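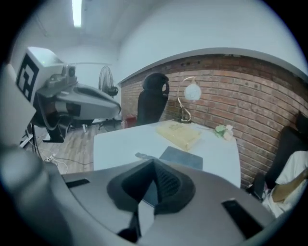
Home Projects Team Notes Archive Contact

Merno: Teaching a Small Fixed-Wing Glider to Find Its Own Way Down

By Deepak Sisodia
21st November
9 min read

This report covers the first semester of Merno, our unpowered autonomous glider. The short version is that we built an airframe, put an autopilot in it, carried it up a hill outside Flistville a great many times, and got it to fly itself to a landing spot we picked beforehand. The long version has more foam dust in it.

I'm writing this for two sets of readers. One is our course supervisors, who need to see what we did and why. The other is whoever picks up the project next semester, so I've left in the boring parts too (servo settings, the trim problem, the whole business with the airspeed tube). If you already know how gliders work, skip ahead to "The airframe."

Why a glider

Most student teams start with a multirotor, and I get it! You can fly one in a parking lot, it hovers, and if something goes wrong you let go of the sticks and it mostly stays put. A glider gives you none of that. Once it leaves your hand it has a fixed amount of height to spend, and every decision the software makes costs some of it. That was exactly what we wanted. We were interested in energy management, meaning how an aircraft with no engine decides how fast to fly, when to turn, and when to give up on the original plan and land somewhere closer.

A powered airplane that ends up low on approach can add throttle. Ours can't. If the controller turns too steeply early on, you see the result forty seconds later when the thing lands short in the thistles. It makes for very clear feedback, and I learned more about drag in three afternoons than in a whole term of lectures.

The airframe

We named the airframe Bamia, separately from the project, because we always assumed there would be more than one airframe. It is a plain high-wing design with a long tail boom. The fuselage pod is foam with a thin plywood spine, the boom is carbon tube, and the wing is hot-wire-cut foam with a carbon spar and packing tape over the top. Packing tape is a wonderful material. It is smooth, it is cheap, it adds a bit of torsional stiffness, and you can fix it in a field with cold fingers.

We went through two tails. The first was a V-tail, picked mainly because it looked great. It worked fine in the air, but mixing pitch and yaw through the same two surfaces made tuning miserable. Whenever we changed a pitch gain, the yaw response shifted as well, and we could never tell which change had done what. The second tail is a conventional cross shape with separate elevator and rudder, and tuning got easier the same day we glued it on.

The wing has ailerons that also droop together as flaps. We added the flap function late and I'd now call it the best change we made. With the flaps up Bamia floats forever, and a glider that floats forever is surprisingly hard to land on a target. Being able to steepen the descent on purpose gave the software something to aim with.

Electronics

The autopilot board sits just behind the wing's leading edge, close to the center of gravity. It carries an accelerometer, a gyro and a barometer. A GPS module is taped to the top of the pod, and there is an airspeed tube sticking out of the left wing, well away from the body.

About that airspeed tube. Our first one was mounted on the nose, which seemed logical, and the readings were garbage whenever the glider yawed. We blamed the sensor, then the wiring, then the calibration code, and I rewrote the filter twice. The cause was a bend in the silicone hose inside the pod, squashed under the battery. We moved the tube to the wing anyway, with a clean straight hose run, and the noise dropped right down. Next team: please check your hoses before you touch the filter.

Power is a small two-cell pack that runs the board, the radio and the four servos. It has far more capacity than we need, but the weight has to go in the nose to balance the airplane, so we figured it might as well be battery.

The guidance software

We named the landing logic Aitken. It is a fairly small program that sits above the standard attitude control and does three jobs over and over.

First it estimates how far the glider can reach from where it is now. It takes the current height above the landing spot, subtracts a reserve, and multiplies by a glide ratio that gets corrected for wind. We measured a still-air glide ratio of 12 with the flaps up, which pleased everyone (my hand calculation had been more pessimistic).

Then it compares that reach with the distance left to fly. When there is a lot of spare height it adds circles, flown near the landing spot on the upwind side. When the margin is small it goes straight in.

Last, on final approach, it uses the flaps to bleed off whatever height is left over. Flap angle is set by how far above the ideal path the glider is sitting, limited so the nose doesn't pitch about too much.

The wind estimate comes from comparing airspeed with GPS ground speed while circling. One full circle gives a decent guess and two gives a good one. Early versions threw away the estimate as soon as the glider left the circle, so it would turn onto final having learned all about the wind and then promptly forget it. Fixing that was one line of code and I did a small dance at my desk.

Testing on the hill

Before flying Aitken for real we ran it on a simulator, using a simple point-mass model with random wind. The simulator was good at catching logic mistakes, such as the time the glider decided the shortest way to turn left was three-quarters of a circle to the right. It was poor at telling us anything about gusts near the ground. For that you need a hill.

Ours has an open grass slope facing west with a flat field at the bottom, and we had permission from the landowner to use both. A person on the slope throws the glider, and the safety pilot stands lower down with the transmitter and can take over at any moment with a single switch. We flew only with the aircraft in sight and kept everyone else behind the fence line.

Most of our flying was done in October, when the weather was kind to us. By the end of the semester Bamia had logged 314 launches, counting the hand-flown trim flights and the very short ones. I love that number. Every launch had a line in the log with wind, battery voltage, software version and a comment, and going back through those comments was how we solved the trim problem.

The trim problem went like this. On some days the glider flew beautifully straight, and on others it wanted to turn left all afternoon. We looked for a twisted wing and found none. Reading back through the log, the left-turning days were all days when we had assembled the wing in the cold. The wing joiner was a slightly loose fit, and the tape we used to hold it stuck badly to cold foam, so one half could settle at a different angle. A small locating pin fixed it. Total cost, one toothpick and a drop of glue.

Results

For the final evaluation we flew 28 fully autonomous landings with the last software version and measured the distance from the target to where the nose stopped. The median miss was 5 meters, in light to moderate wind. That beat the goal in our proposal, and I'm really proud of it.

The worst miss was over four times that. It happened in a strong gust on short final, after the flaps were already fully down. Aitken was doing what it had been told, but retracting the flaps quickly enough to save the approach also dropped the nose, and the limiter I mentioned above slowed everything down. I think the limiter should be relaxed when the glider is below the path and kept tight when it is above. We ran out of flying days before we could try it.

We also found that the reserve height matters more than any gain in the controller. A big reserve means steep, ugly, reliable approaches. A small one means lovely flat approaches that sometimes end in the thistles. We settled on something in the middle, and it would be worth making the reserve depend on how gusty the circling phase was, as the data is already there.

Things I would do differently

I would build the conventional tail first. I would write the log-reading script in week one, when it could have saved us days, and not in the second half of the semester. I would buy spare servos up front, all from the same batch, because a replacement with a slightly different center point cost us a full morning of re-trimming.

I would also fly more in bad wind, within reason. We were so happy on calm days that we collected plenty of calm-day data and not much of the other kind, so our results say less than I'd like about gusty conditions.

Next semester

The plan is to give Bamia the ability to choose between two landing spots and switch in mid-flight if the first goes out of reach. The reach estimate is already computed several times a second, so most of the work is in deciding when to commit. Switch too eagerly and the glider dithers between both spots and makes neither. In simulation it already does this, and it is very funny to watch.

After that I'd like to try thermals. The vertical speed signal is clean enough now that the log shows clear bumps of lift on sunny afternoons, and on one launch we gained height for nearly a full circle before Aitken turned away and went home to land. It had no idea what it had found. I want to write the part that stays and climbs.

The build notes, wing templates and flight logs are in the project folder under Merno, with the servo settings in the sheet marked "final tail."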